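3. Materials and Work Surface

3.1 Surface and object placement

The objects in the study were placed one at a time on a black marble-patterned tabletop with gold and tan veins (Figure 1). 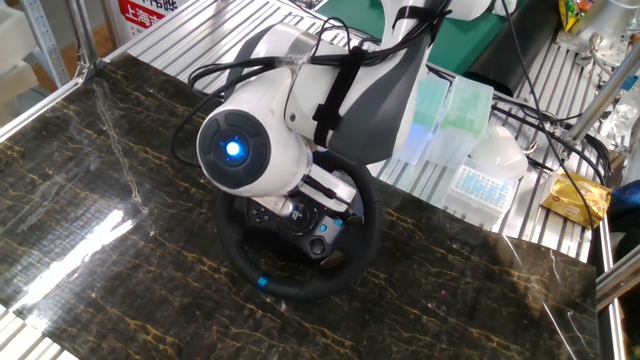

Figure 1. Gaming-style steering wheel (thick black rim, light blue marker at lower left) on the marble-patterned tabletop.

3.2 Reflectance of the surface

The tabletop is glossy, and overhead lighting produces a bright white reflection on its left portion. Dark objects placed near this region are easy to outline, while the same objects placed farther right have low contrast against the black ground of the pattern. The steering wheel was the hardest case in the set. Its rim is black, its hub is dark, and the veins of the surface pass close to the rim in several orientations. Annotators working from still images tended to follow a vein in place of the rim where the two ran side by side.

Sikora and Bach marked the outline of each object independently. Disagreements were settled by Ruawai, who had no part in the first pass. The outlines were drawn at the outer edge of the rim, and the open areas between rim and hub were excluded. Where a reflection crossed an object boundary, the boundary was continued along the shortest smooth curve and the segment was flagged as inferred.

3.3 Orientation reference

A wheel rim is close to rotationally symmetric, and orientation cannot be read from the rim alone. The light blue marker was used as the primary reference. The hub gave a second reference: a cluster of black buttons lies on its left side, and a group of buttons with blue accents lies on its right. The black cluster was of limited use at low contrast. The blue accents could be located in most images and were preferred when the marker was hidden.

Orientation was recorded as the angle of the marker from the lower vertical, measured clockwise. Placements were grouped in steps of 90 degrees. Each group was then divided into placements with the marker in view and placements without. An image with neither the marker nor the blue accents in view was kept for the outline task and dropped from the orientation task.

3.4 Object set

The full set, referred to below as Plevden, contains 33 objects. Of these, 29 have at least one feature that fixes their orientation, and 2 have a feature that is visible from one side only. The remaining objects were treated as symmetric and contribute to the outline results alone. Items stored on the slotted platform behind the tabletop, including two pipette tip boxes with pale green lids and a white tip rack, are not part of Plevden. They were left unlabeled and were masked before scoring.

Salazar repeated the outline task on a matte gray board in September, using the same objects and the same instructions. Results for the two surfaces are reported separately in Section 4, as the lighting was not matched closely enough to support a direct comparison.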